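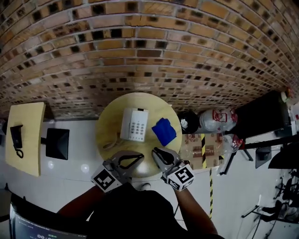 Bonduvon releases Prorar 5, a friendlier way to turn hand-held gripper demos into robot plans

June 2024

14 comments | Share this release

We've been itching to tell people about this one. Prorar 5 is out today, and it's the biggest change to our demonstration software since we first let it loose on other people's computers (which was terrifying, thank you for asking).

If you already use Prorar you know the routine. Someone picks up a pair of hand-held grippers with marker cubes on them, does an ordinary job at a table, and the software works out where each gripper was the whole way through. Out the other end comes a motion plan your arm can try. I still get a kick out of it every time, and I've been writing this stuff for years!

The part I'm proudest of is the new tracker, which we've called Hudis. The old one was fine as long as both cubes faced the camera nicely. Turn a wrist too far, as anybody does when they're folding a cloth or lifting a telephone handset, and the pose would jump about like a flea. Hudis keeps hold of both hands together and looks at the frames on either side of a gap before it decides where a gripper went. In our own test set of 100 two-handed demos, the old tracker lost a cube for long enough to spoil the recording in 16 of them. Hudis spoiled five. I want that to be none, and I'm already pestering the team about the five that are left (four of them involve shiny floors, and I have opinions about shiny floors).

Next up is the planner. People have been asking for ages why a demo that looked perfectly sensible in a person's hands came out as something their arm flatly refused to do. Fair question. Our elbows bend in ways that a robot's don't, and Prorar used to find that out right at the end, after you'd recorded the lot. Version 5 checks reach while you record. If you lean too far over the table, a small bar on the laptop goes amber, and you can shuffle the job closer and start again before you've wasted an afternoon. You tell it which arm you have and where it's bolted down, and that's the setup done.

We've also had a good tidy of the cutting tool. You can now drag the start and end of a demo, split one long recording into separate jobs, and label each piece as you go. Labels can be anything you like. Ours are mostly "cloth", "phone" and "phone again". Cords are still hard, by the way. The planner treats a coiled cord as something to keep clear of and won't try to guess where it will swing, so please don't expect miracles if your job is all cable.

A few practical bits, all in one place:

Prorar 5 runs on the same laptops as version 4. Your old recordings will open, and you can run Hudis over them without recording anything again. Marker cubes from the last kit work too, but you'll want to redo the calibration, and it takes nine short poses per hand. Existing licence holders get the update at no charge. New licences come through us or through Vass, who look after sales and training and have put up with a great many late changes from me.

Vass will be running hands-on sessions in July for anyone who'd like to try the grippers before they commit. Bring a job from your own bench if you can carry it. The odd ones teach us the most, and half of the fixes in this release began with somebody putting something awkward on a table and saying "go on, then".

The full list of changes is in the release notes inside the app, under Help. Press copies of the software are available on request, and I'm very happy to chat on the phone about any of it.

Comments

tinbadger
Ran Hudis over a pile of our old recordings this morning. Two I'd given up on are usable now. The amber bar is a bit twitchy at the far left of our table though?

Bonduvon
Lovely to hear! Check the base offset first, as the left side goes fussy if that's even slightly out. If it still twitches, send us the log.

m_orchard
Any plans for three cameras?

labmouse16
Please, please let us rename labels in bulk.

Contact: Bonduvon press desk, via the form on our website
© 2024 Bonduvon. All rights reserved.
Back to top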